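Home & Storage News | Press Releases | Small Spaces

Home Shop Stories Press Stockists Contact

FOR RELEASE 16 September 2025

Kedbridge puts the humble wire basket back on the table

Hi, I'm Dace Laur, and I run Kedbridge, the little home storage company that a lot of you know from our drawer trays and our (slightly too popular) hook rails. I usually get someone else to tidy up my press releases. This time I asked if I could write it myself, as the news is about baskets and I have a lot to say about baskets.

So here's the news. Starting this month we're launching Tabletop, a new service and a small range to go with it, all about the stuff that ends up on your table and never leaves. You know the stuff I mean. Pens, tape, glue, the little bottle of something you used once in the spring, batteries that may or may not be dead. We ran a trial of the service in August with 116 households, and I went along on more of those visits than I had any business doing. I loved it!

The idea is very simple. One of us comes over, sits down with you at whatever table has the problem, and we sort it together. We start with one open basket in the middle and put things in as we go. Anything that belongs in the basket stays in the basket, and the basket stays on the table or goes on the shelf beside it. Everything else gets a home somewhere in the house before we leave. A visit takes an hour and a half, and you don't need to clean up first. Please don't clean up first, in fact, it makes our job so much harder.

People ask me why we went with wire when there are so many pretty boxes out there with lids. I like a lid as much as the next person, but I've opened a great many lidded boxes this year and found things the owners had bought again (and then again) because they'd forgotten what was in there. With thin metal sides you see the glue. You see the tape. You reach over and you take it.

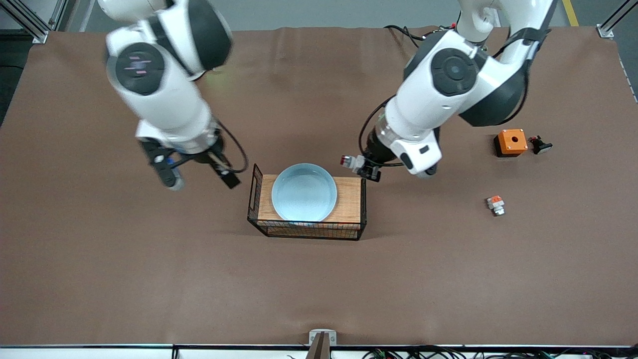
The other thing I really care about is the bottom. An all-wire basket is fine for towels or onions, but put anything small in it and you've got pen caps poking through and skinny things tipping over sideways. A flat wooden base sorts that out. Small stuff stands up, or at least lies still, and you can slide the whole lot across the table without leaving a trail. I fought for that base through more meetings than I'd like to admit, and Valentin Voicu, who heads up our product side and is a far more patient person than me, fought for it too.

"We tried it with and without," Valentin says, "and the ones without kept coming back to my desk with things stuck in the bottom. I had to get a marker out with pliers. After that the conversation was pretty short."

The range has three pieces to begin with. Haken is the long one, made to sit against a wall or a window. Norent is the everyday rectangle, the one I'd tell most people to start with. Beltrán is the deep one, and I'll be straight with you, it's the one my own family has filled with nothing but phone chargers. All three are black wire with a pale wood base, and they're all sized so that two Norents sit side by side on an ordinary kitchen shelf. We're making 358 Norents in the first batch and 200 each of the other two, so if you're a shop and you want some before the holidays, it's worth getting in touch soon.

Now, a few things I picked up over the summer that I'd pass on to anybody, whether you ever book a visit with us or not.

Put the basket down first and then start picking things up. It sounds backward, but if you make piles, the piles become the new mess, and by dinner you're moving piles to make room for plates.

One hand for the thing, one eye on the label. Tall stuff like markers and glue goes in with the cap where you can see it. Bright caps are great for this, and a red one will find you before you find it.

Leave some room. If the basket's full on the first day you've bought the wrong basket or you own too much tape. (I own too much tape.)

And be nice to the table itself! So many people apologized to me for marks and creases in their table covers, and I promise you I've never once gone home thinking about anybody's table cover. If it bugs you, wipe it down after the sorting is done. You'll be able to get at all of it by then.

Visits can be booked now for anywhere within an hour's drive of our workshop, and we're hoping to go farther out in the new year once we've trained more people up. Every booking comes with one Norent, which you keep. If you'd like a different piece, just say so when you book and we'll swap it over and settle the difference. The baskets are also sold on their own, through our shop and through the stores that already carry our hook rails.

If you write about homes, small spaces, crafts or just general domestic chaos, I'd love to hear from you. I'm happy to talk on the phone, and I'm even happier to come over and do your desk. Samples of all three pieces can be sent out on request, and Valentin can answer the questions about wire thickness and finishes that I'd only get wrong.

Press contact: Dace Laur, Kedbridge

Filed under: Storage, Tables & Desks, New Products

Get our newsletter! One email a month, mostly baskets. Unsubscribe whenever you like.

This site uses cookies to remember your cart. Accept | Manage settings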